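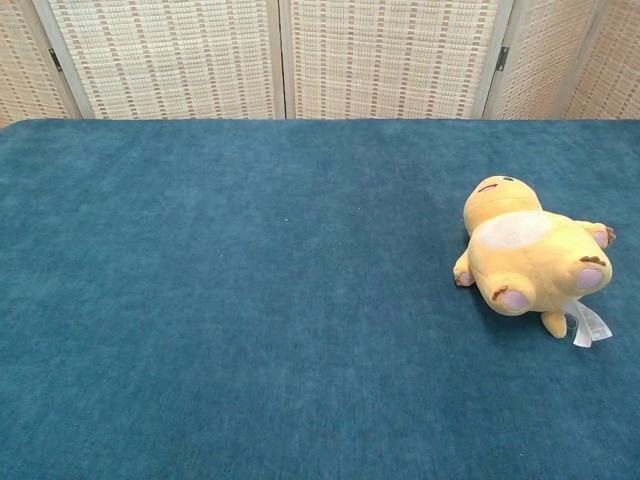
Yellow one on the felt, belly up, before any work.

Search this forum Search titles only Go

Felt-covered table marking and shedding – what do you all use under plush?

**fillside_bench**
I repair and re-stuff soft toys, mostly short-pile plush, and I work on a felt-covered table. Mine is the teal-blue felt from Trurnstead, glued down on board. It went on in August and it already looks streaky, lighter in some places and darker in others, as in the photo at the top. I am also forever picking lint off it.

Two questions. Are the streaks wear, or is it only the nap lying in different directions? And is felt a sensible surface for this sort of work at all? The toy in the picture is in for a softer fill, and pale cream belly patches pick up everything.

**oddment36**
Nap direction, most likely. Take a clothes brush and go over the whole table in one direction, far edge to near edge. If the streaks go, it was nap. If they stay, it is either wear or glue coming through from below. Glue patches feel stiff under a fingertip and worn patches feel thin.

**kettleandthread**
I would not have felt under pale plush at all. Dark felt sheds dark fibre, cream fabric takes it up, and you then spend longer with the tape roller than with the needle. I use a plain cotton sheet pulled tight over a board and clipped underneath. It goes in the wash at the end of the week. You can't wash a table with felt glued to it.

**fillside_bench**
Brushed it this morning. Most of the streaks went. Two remain along the side where I usually sit, and neither feels stiff, so I am putting those down to wear.

On the cotton sheet: I tried that at first. The toy slides when I pull a ladder stitch tight, and I end up holding it down with my forearm. On felt it stays where it is put.

**kettleandthread**
Then the sheet was not tight enough, or you are pulling too hard. A ladder stitch in short-pile plush needs very little tension. If the toy is moving, so is the seam.

**oddment36**
Not my experience. Closing a back seam on a firm toy takes a fair pull whatever the surface. Felt grips, cotton doesn't.

**pelham_rd**
Which weight of felt is it? Trurnstead do a 200 gsm and a 300 gsm and they behave differently. The 200 is mostly a craft felt. It pills and thins under the elbows inside a few months. The 300 is denser and holds its surface. I have the 300 on a cutting table and it sheds for the first fortnight, then more or less stops.

**fillside_bench**
It is the 200. That may be the whole answer.

**pelham_rd**
I should think so. Leave it on until it goes through, then replace it. Use double-sided tape at the edges next time – glue all over makes it a miserable job to lift.

**varnishandwool**
Slightly off the question, but what is the toy? I can see pinkish pads on the feet and small brown claws stitched on. I have one to mend with the same sort of claws and I can't match the thread. Mine was done in something thicker than sewing cotton.

**fillside_bench**
Only a white care tag with nothing legible on it, so I can't say who made it. For claws I use Varma 391, two strands, which is a mid brown and close enough once it is in the pile. Single strand sinks and disappears. Start from inside the seam if you have it open anyway, and there is no knot to hide.

**varnishandwool**
Thanks. Is that the matt or the shiny one?

**fillside_bench**
Matt.

**kettleandthread**
Varma 391 ran on me. I put it through a warm wash on a cream foot and had a brown halo round every claw. Test it on a scrap first and press it between damp kitchen paper.

**oddment36**
I've never had it run in cool water. Warm, possibly. I surface-wash plush with a cloth in any case and don't soak it.

**kettleandthread**
Surface washing doesn't clean the fill. If it is in for new fill then the skin is empty at some stage, and that is the time to wash it properly.

**fillside_bench**
That is how I do it. Open the back seam, take the fill out, cool hand wash, dry flat on a towel, brush the pile up while it is still slightly damp. I do any claw stitching after the wash, so the thread question has not come up for me.

**pelham_rd**
What are you filling with?

**fillside_bench**
Hunisa soft fibre, the 36 mm. Paws first in small pinches, then head, then body. I leave the belly softer than the rest, otherwise an oval patch like that pulls at its edge and the seam shows.

**oddment36**
Agree on the belly. I'd do the head before the paws, though. If the head takes more than expected it alters how the toy sits, and the paws are easily adjusted afterwards through the body.

**fillside_bench**
Depends on how wide the paw openings are. On narrow ones I can't get back in once the body has anything in it.

**kettleandthread**
Long forceps.

**fillside_bench**
I have ordered a metre of the 300 in the same colour. The tape roller stays within reach in the meantime. Will report on shedding after a fortnight.

**kettleandthread**
Get it in cream. At least then the lint won't show on the belly.

**pelham_rd**
Cream felt will show every yellow fibre and every bit of brown thread. I'd stay with the blue.

Filed under: Workroom > Tables, boards and surfaces | plush, felt, re-stuffing
Last updated 11/28/19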